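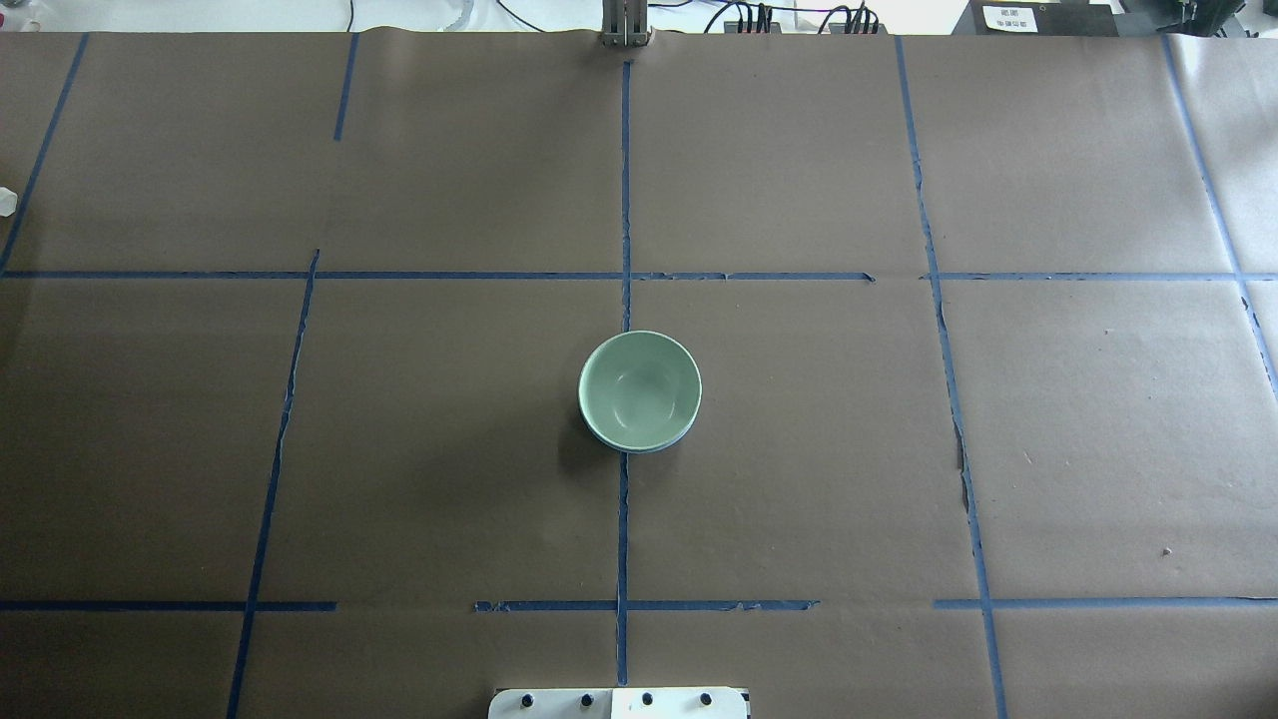 第七讲 桌面分格与器物位置

这一讲谈分格法,也就是先把桌面划成若干块,再决定每件器物放进哪一块。教布置的书几乎都有这一章,写法也差不多:格子画好,位置就有了,位置有了,桌子就整齐了。我教这门课的时间不算短,对这三句话一句比一句不放心。第一句的毛病最容易看出来。牛皮纸上贴蓝色美纹胶带,线条再清楚,一只淡青绿色的圆碗照样可以压在中间那条竖线上,碗口偏到线的右边一点,胶带从碗底下穿过去。请问它属于左格还是右格?书上没有写。问书的作者,多半会说“那就挪一下”。可是往哪边挪,凭什么挪,正好是格子答应替我们回答的问题。

讲义分五节,课前请读完第一、二节,其余课上用。第三节的尺寸问题去年讲得太快,今年放慢。

一、分格法从哪里来,它说了什么

本课主要参考的是《Dovau桌面手册》,以下简称手册。全书253页,真正讲分格的不到三十页,剩下是图例、采购建议和一个很长的附录。手册的主张可以压成四条:

1. 桌面应当先有线,后有物。
2. 每格只放一件主要器物。
3. 线应当连续、笔直、与桌边平行。
4. 器物的中心应当与格子的中心重合。

第一条是工作顺序,可以接受,也可以不接受,取决于做什么事。第二条是经验,适用于西式单人餐位,搬到合餐的桌子上就要打折扣。第三条讲的是手艺。第四条讲的是审美,却写成了规则的口气,四条里我最不同意这一条。

手册把四条并排写,不加区分,读的人容易以为它们一样可靠。请在自己的讲义上把四条的性质分别标出来:顺序、经验、手艺、审美。后面的讨论都会回到这里。

有同学去年问,既然这么不信,为什么还用这本书。原因很简单,它写得具体。具体的书错了,能看出错在哪里。另一本常被推荐的《Kania餐桌美学》通篇讲“呼吸感”和“留白的温度”,我读了两遍,仍然不知道碗该放在哪儿,所以连反驳都无从下手。

二、关于线本身

先说材料。美纹胶带的好处是好撕、好改,贴在牛皮纸上颜色对比也够。手册推荐它,我没有意见。手册没有提的是纸。牛皮纸摊在桌上,要是没有固定好,沿着贴线的地方很容易起皱,边上会略微翘起来,小裂口也多半出现在那里。胶带是有拉力的,贴的时候手上一使劲,松手以后它往回缩,纸就跟着走。因此请先固定纸,再贴线。顺序反了,后面怎么补都不平。

再说“连续”。手册要求横线一贯到底。实际贴过的人都知道,一张宽桌子的横线很少能一口气贴成。有人贴到一半换手,接头处就有搭接;有人接得急,端头斜着,前后两段之间露出一点纸。下半张桌子的横线更麻烦,常常分成左、中、右几段,各贴各的,中间空着。手册把这些一律叫作“错误”。

我的看法是,要看这条线是用来做什么的。

如果线只是给眼睛一个参照,断开几处没有关系。人看到左边一段、中间一段、右边一段,只要大致在同一高度上,自己就会把它连起来。如果线是用来量的,比如要从线到桌边取距离,那么断口就有影响,因为各段未必真的在一条直线上,从左段量和从右段量,可能得到两个数。

所以检查的时候应当先问用途,再问断没断。去年有一组花了大半节课把所有横线撕掉重贴,贴得确实漂亮,轮到放器物时只剩下几分钟。评分时我没有给那些线加分,他们很不服气。我至今觉得没有给错。

还有“与桌边平行”。这条默认桌边是直的,桌子是方的。教室里的桌子基本符合。各位家里的桌子请自己看。Horkedby校区二楼那张长桌,两条长边就不平行,从一头看过去很明显,按左边贴线右边歪,按右边贴线左边歪。手册对此的建议是“选用合格的桌子”。

三、关于尺寸

手册附录里有一张表,列出各类器物的“标准占位”,碗多大,盘多大,杯子多大,格子相应取多少。表格看上去很有说服力。数字一多,人就老实。

我对这张表有三点疑问。

第一,它只给口径,不给足径。碗是上大下小的东西,接触桌面的只有底下那一圈足,口沿悬在外面。从正上方看,碗占的地方由口沿决定;从推拉、取放来看,起作用的却是足的位置和手能伸进去的空隙。两个数相差不小,表里只有一个。

第二,它假定人从正上方看。坐着吃饭的人从斜前方看,近处的格子显得高,远处的格子显得扁,同一只碗放在近格和远格里,松紧的感觉不一样。按俯视图排得很匀的一桌,坐下来常常觉得前面挤、后面空。这一点请务必自己坐下来试。不要只站着看。

第三,它没有交代数据的来路。附录的说明只有一句,说是整理自459份摆设记录。什么样的记录,谁家的桌子,几个人吃饭,是宴会还是早饭,一概没有。459这个数字听起来不少,但如果都出自同一家餐厅的同一种餐位,那它告诉我们的就是这家餐厅买了什么盘子。

Sharada Poduval在本课的旁听笔记里替手册辩护过,我抄一段在这里,免得讲义只有我一个人的声音:

“初学者需要一个可以照做的数。先照做,做熟了再怀疑。一上来就告诉他所有的数都靠不住,他只会把碗随便一放,然后说这是他的判断。”

她说的情形我见过,而且不止一次。我同意初学者需要数,不同意的是必须用别人的数。自己把家里常用的碗量一遍,用不了多久,量出来的数至少知道是从哪里来的。课后作业第一题就是这个。

四、中心、偏心与压线

回到开头那只碗。按手册第四条,碗的中心要对准格子的中心,压在竖线上显然不合格。按我的第一反应,它也有点别扭。别扭从哪里来,值得拆开来想。

一种可能是,我们看见了线,才觉得它压线。把胶带全部揭掉,只留牛皮纸和碗,同一个位置大概没有人会皱眉头,多数人会说它放在中间偏下,挺稳当。也就是说,别扭的感觉有一部分是格子制造出来的。先画了线,再嫌东西不在线里,然后说多亏有线才发现问题。手册里有好几处论证都是这样绕的,读的时候请留心。

另一种可能是,线所在的地方本来就重要,比如它正好是桌子的中线。这时压线有了别的意思,成了居中。许多桌子的主菜、汤盆、花器都放在中线上,谁也没有说它们放错。可手册的格子偏偏常在中线处落一条竖线,于是桌上最要紧的位置变成了两格之间的缝。我在这一点上查过手册的图例,凡是有大汤盆的,都悄悄换成了中间一格较宽的分法,正文没有说明。

第三种可能是偏心的量。正好居中,看着是有意;偏得很多,看着也是有意;只偏一点点,看着像没放好。碗心略微偏在线的右边,就落在这个不上不下的范围里。多大的偏移算“一点点”,手册没有数,我也没有。课上会请各组自己试,从正中开始,每次往左移一点,旁边的人不看手只看结果,觉得“是故意的”就举手。预计各组的结果会不一致,不一致也请照实记。

颜色和影子也会参与进来,这一条手册完全没写。淡绿色的釉在棕色纸上显得轻,碗的一侧如果落着一块灰影,视觉上的重量会往那一侧坠。影子在左下,整只碗看上去就比量出来的更靠左下。所以有时量着居中,看着不中。挪碗之前先看光从哪边来,换个方向开灯再看一次。为了影子去迁就格子,晚上换一盏灯又得重来。

最后是相邻的器物。一件东西的位置很难单独评价。桌子近端中线的下头如果还有一只白盘子,碗与盘就有了呼应,人会自然地沿着竖线把两件东西看成一串,这时碗在线上反而说得通。要是把盘子拿走,换到右边远处,碗就显得孤零零的,需要重新安排。手册每格只放一件主要器物,逐格检查,恰恰查不到这种关系。

Tharun Subramaniam去年的学期报告写的就是这个问题,题目叫《格与格之间》。他让同一桌器物先按格检查,再两件两件地检查,发现有几桌按格全部合格,两件一看却互相打架。报告的样本很小,写得也有些急,结论我不敢全收,但方法可以借用。复印件在资料架上,想看的自取,看完请放回。

五、课堂练习

两到三人一组。每组一张桌子,牛皮纸、胶带、器物在教室后面领。器物不必配套,混着拿更好。

第一步,固定牛皮纸,四边压平。
第二步,按手册的办法贴线,格数自定,不限时,但请记下用了多久。
第三步,按手册第四条放器物,站着看一次,坐下看一次,各写一句评语。
第四步,把一件圆形器物移到竖线上,其余不动。再看,再写。
第五步,揭掉这件器物两侧的横线,竖线保留。再看,再写。
第六步,把剩下的线全部揭掉,器物一件也不要碰。再看,再写。

第六步常有人顺手把碗扶正。请忍住。扶了就没有可比的了,要从第三步重来。

揭胶带时压低角度慢慢拉,一手按住旁边的纸。直着往上扯会带起纸皮。纸破了也没有关系,破口记在草图上即可,不用换纸。

评语请写看到的和觉得的,两样分开。“碗在线上”是看到的,“碗不稳”是觉得的。“不协调”“缺乏秩序”一类的话请不要写,写了我也读不出什么来。

关于评分。练习本身不计分,记录计分。六步的评语如果前后完全一致,我会怀疑后面几步没有认真看;如果每一步都恰好支持本讲义的说法,我同样会怀疑。去年有一份记录从头到尾都在同意我,措辞都差不多,得分不高。

课后作业

一、量出自己家里最常用的7件器物,口径、足径、高各记一次。带耳的杯子,把耳另外量。交表格,手写即可。

二、写一篇短文,不超过2000字,题目任选:

(1) 手册第二条“每格只放一件主要器物”,在你家的饭桌上能不能成立?请举一顿具体的饭。

(2) Poduval认为初学者应当先照做后怀疑。请用自己学别的东西的经历支持或者反对。

(3) 为分格法辩护,反驳本讲义第四节中的任何一点。选这一题的人历来最少,我希望今年多一些。

短文交到Rai楼一层的收件箱,截止日期为2024年7月8日。晚交的照收,评语会写得短。

补充说明

有人问分格法在打包和收纳里是不是更可靠。我的印象是的,因为抽屉和箱子有真的隔板,东西过不去,不存在压线的问题。桌上的胶带拦不住任何东西,它是一种提议。拿隔板的道理来讲胶带,手册第二章就犯了这个毛病,那一章还引了很多抽屉的例子,读起来顺,细想接不上。下一讲讲抽屉时再细说,请提前翻一下手册第二章和附录的第一张表。

另外,上一讲讲义里把“足径”印成了“底径”,两者在平底的杯子上没有差别,在有圈足的碗上不是一回事。请自行改过来。

教室后面的胶带用完后请套回架子上,端头折一小角,下一组好找。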